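Subject: Re: Countertop arrangement, shared kitchens at Presside and Lutbridge
From: Shared Facilities Office
To: kitchen-users list

Dear colleagues,

Thank you to those who responded to the February notice. The message reproduced below raised several points that other members of the list have also put to this office, and a single reply to all seems the most efficient course.

> The notice asks us to keep the counter at Presside "in the agreed arrangement,"
> but I have not been able to find any document that sets the arrangement out.
> The Lutbridge kitchen had a laminated card inside the cupboard door, which
> disappeared when the doors were repainted. Could the office please confirm
> (a) whether mugs are to be hung or stacked, (b) whether the toaster oven may be
> moved to the other end of the counter, and (c) what is to be done with plates
> left out at the end of the day? It would also help to know whether the Russo
> kitchen follows the same rules, as some of us use both.

The arrangement was last circulated under the title Priltau Kitchen Standard, version 2. That version was written for the Priltau building before the kitchens were brought under one office, and it is now out of date in several respects. The provisions below replace it and apply to all shared kitchens, including Russo. A printed copy will be placed in each kitchen, and users are asked to leave it where it is posted.

The general principle is that the middle of the work surface is for items in daily use and the sides are for appliances and storage. Items that are used less than weekly should go into the cupboards. The toaster oven belongs on the left, with its door unobstructed, and the mug tree stands toward the front of the brown mat where it can be reached without leaning across other items.

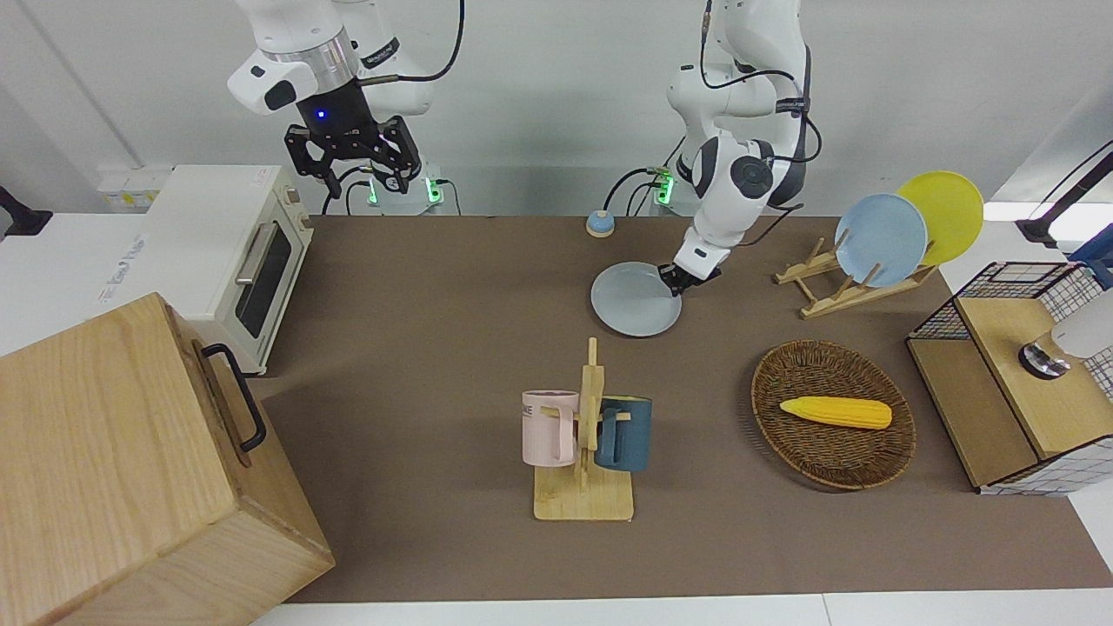 1. Mugs

Mugs are to be hung on the mug tree and not stacked. The handle should be seated fully on the peg. Please distribute mugs on both sides of the post so that the base remains level; a tree loaded on one side only is easily tipped when a mug is removed. Mugs must be dry before they are hung, as water collecting on the wooden base has already marked the tree at Lutbridge. Personal mugs are permitted, provided that they are returned to the tree or taken away at the end of the day.

2. Plates

Plates may be set out on the mat while food is being prepared. They should lie flat and well in from the front edge of the table. Plates remaining on the mat at the close of the day will be washed and placed in the cupboard by the evening staff. The office cannot undertake to return plates brought from home once this has been done.

3. Toaster oven

The toaster oven may not be moved to the other end of the counter. Nothing is to be placed on top of it, and the area in front of the glass door must be kept free so that the door can be lowered completely. The crumb tray should be emptied by the person who last used the oven. Trays and racks are to be washed by hand.

4. Power strips

The power strips stay against the back wall. Kettles and other heating appliances brought in by users must be approved by this office before they are plugged in, and none rated above 2000 watts will be approved. Power strips may not be connected to one another. Cords should be kept clear of the mat and away from the sink. Any strip that feels warm to the touch should be switched off and reported.

5. Wooden items

Wooden boxes, boards and the mug tree are to be wiped with a damp cloth and dried at once. They must not be soaked or put through the dishwasher. Large boxes may remain at the left-hand corner of the work surface if they do not prevent the oven door from opening.

With regard to the laminated card at Lutbridge, a replacement has been ordered and will be fixed to the wall beside the cupboard. Requests for additional pegs, hooks or shelving should be sent to this office in writing and should name the kitchen concerned. Requests already received from Russo users are under review and need not be sent again.

Comments on the revised provisions may be sent to the list or directly to the office until 3 p.m. on the last working day of the month.

Shared Facilities Office
Presside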